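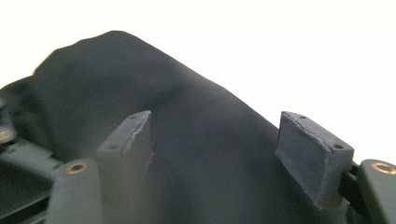 Visit report: Bellorura textile sorting hall, July 30, 2025

Wellington Godoy and I spent the morning at the Bellorura open day. The hall takes in used clothing and household cloth from collection points across the district and sorts it for resale, fiber recovery or wiping rag. I went mainly to see how they handle dark garments, as our own line at Kadari loses time on them.

Intake

Bags are weighed on arrival and opened onto a raised table. Hường Tô, the shift lead, gave the limit as 37 pounds per bag. Heavier bags are split before they reach the table. Pieces are left bunched at this stage. Flattening everything at intake was tried in February and dropped after two weeks, as it held up the first belt.

Dark grays and blacks

A charcoal piece in a heap is hard to grade. The folds at the top can look nearly black while the side toward the light goes to a smoky blue-gray, and it is all one cloth. Bellorura therefore allows no color decision on a bunched garment. The piece is picked up at its highest point, shaken once and laid flat under the lamps. Color is read at the center back – never at a cuff or hem.

Matte, slightly fuzzy surfaces go through a second check for pilling. Định Hứa runs that station with a hand lens and a set of reference swatches supplied by Stistov. The swatches are replaced every 100 shifts. I asked whether fuzz alone was enough to send a shirt to rag. It is not, provided the seams hold and the collar is sound.

Folding and packing

Resale pieces are folded to a standard board and stacked 20 to a crate. Crates are labeled by color group and weight of cloth, then moved to the Lò bay for pickup. On the day of our visit the log showed 822 pieces for the previous shift. Sheets and towels are logged separately.

Points to follow up

Liên Đinh will send the lamp specification and the current grading card. The card fits on one page and has four gray steps; ours has two. Wellington wants to try the shake-and-lay-flat step on our second table before any change to the lighting. The aisle between the folding boards and the crates is narrow, and carts had to wait there several times – worth noting if we copy the layout.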